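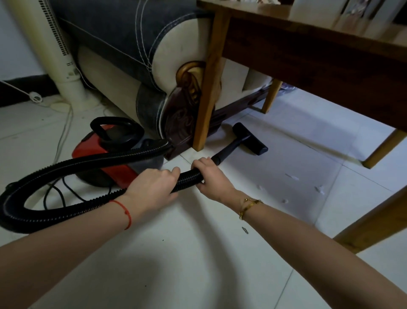 Home | Checklists | Rooms | Floors | Contact

Living Room Vacuuming: Safety Check
Ramell Home Services, form 13
Checked 20 November 2024

Print this page | E-mail this page

1. Power cord off the walking path: NO
Loops on the floor by the vacuum. The form calls this "minor." I don't, on tile.

2. Cord unwound before use: YES
Zullico says pull out 100 percent. I doubt many people do.

3. Hose free of kinks: YES
Wide curve, no sharp bends. Cracks between the ribs are harder to rule out, and a quick look won't do it.

4. Floor head suits the surface: PASS, for now
Every head is sold as safe for tile. Check the underside for grit again in February.
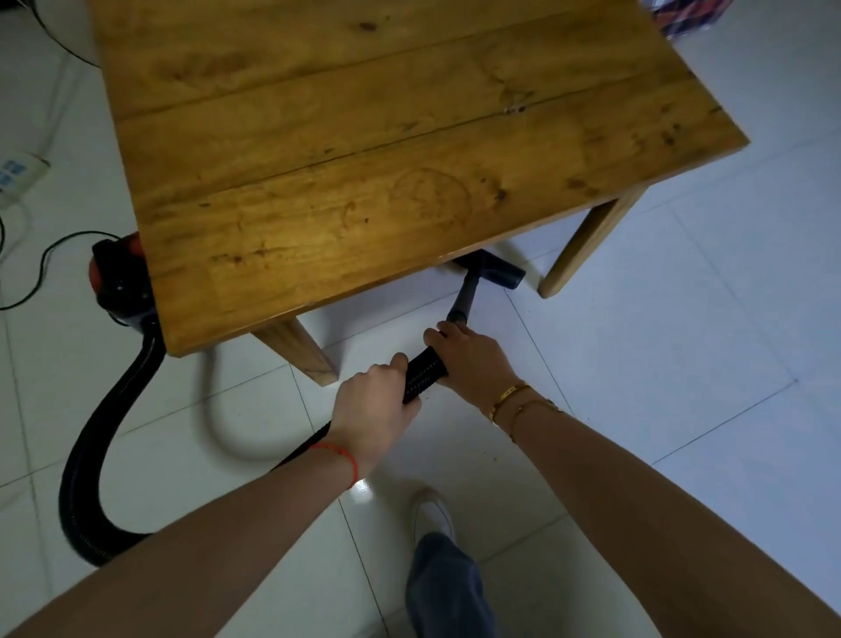
5. Power strip clear of foot traffic: NO
It's on the floor, with a white cable running off it. Move it to the wall. I wrote the same thing last time, for what that was worth.

6. Shoes on: YES
Sneakers. Fine.

7. Table steady if bumped: NOT TESTED
The form wants a 50-pound push. With what gauge?

8. Loose jewelry off: NO
Bracelets on both wrists. Low risk with a hose, but the box says "off."

Result: two fixes needed (1 and 5), plus item 8. Recheck before sign-off.

Print this page | E-mail this page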